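Teaching a Two-Armed Robot to Hang a T-Shirt by Remote Control

Final project report, Haltow group
Submitted 26 September 2019
Authors: Olga Bermúdez, Ruan Khumalo, Unai Goicoechea
Supervisor: Cillian Heffernan

1. Purpose of the project

The Haltow group was asked to find out how well a household task involving soft cloth can be shown to a pair of robot arms by a person at the controls. The task chosen was the hanging of a t-shirt on a rack. Earlier groups had worked with blocks and cups, which keep their shape when they are picked up. A garment does not, and the person giving the demonstration must make many small decisions that are difficult to write down as rules.

The report covers the recording of demonstrations only. Training on the recordings is being carried out by the Jirar group and will be reported separately.

2. Method

The operator sits at a separate desk and moves a pair of hand-held leader arms. The arms at the worktable follow. Both streams of joint positions are stored, together with the camera views, by the Cidetti recording program. Each operator was given 36 minutes of free practice before any demonstration was kept.

At the worktable, the two arms are fixed to a bar along the front edge, with a camera on each wrist. The shirt is placed in a heap between the grippers, the plastic hanger lies behind it, and the wooden rack stands at the back. The heap was not arranged in any set way. It was agreed early on that a neatly folded shirt would make the demonstrations easier to give and less useful to learn from.
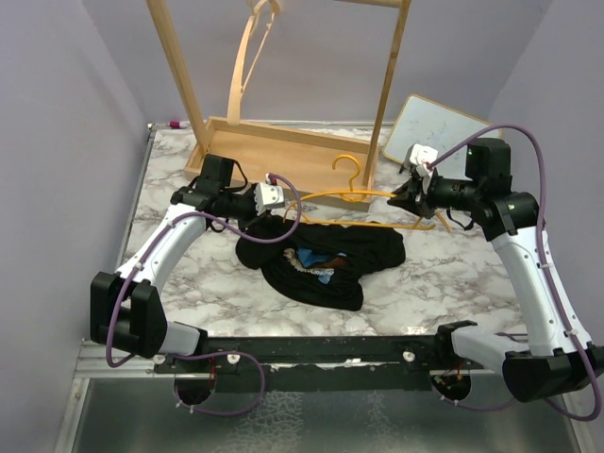
Ramiro Benítez, reading a draft of this section, objected that a free heap puts too much of the burden on the operator, and that he would have begun with the shirt laid flat and the collar facing the rack, moving on to heaps once every operator could finish without a pause. The group accepts that this would have saved time in the first days. The starting position was kept as it was, and his comment is recorded for the benefit of later groups.

3. Results

Operators recorded 88 demonstrations, of which 8 were set aside. In 4 of these the recording had stopped early; in the others the operator had let go of the leader arms before the task was complete.

The most difficult stage was bringing the hanger and the cloth together. From a distance the operator has no sense of touch and must judge by eye whether the fingers have taken hold of one layer or several. The overhead view was of little help at this point -- a dark fabric shows few edges from above -- and all three operators came to depend on the wrist views. These give a close sight of the hanger and the cloth next to it, although the fingers themselves take up a good part of the picture. 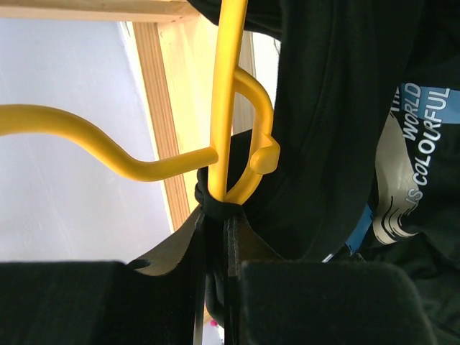 Operators also differed in the order of their movements. Ms Bermúdez preferred to hold the collar still with one arm and bring the hanger to it with the other. Mr Khumalo did the reverse. Both methods were kept in the collection, but they are marked so that the Jirar group may train on them separately if mixed examples prove confusing.

4. Matters for later groups

Long sessions should be avoided. The quality of the demonstrations fell when an operator continued without a rest, chiefly through hurried movements near the rack. A note of who was operating should be entered at the start of each recording; this was omitted in the first session and had to be worked out afterwards from the Achterberg booking sheet.

The recordings and the operators' notes have been placed on the department's shared drive, in the folder named Haltow.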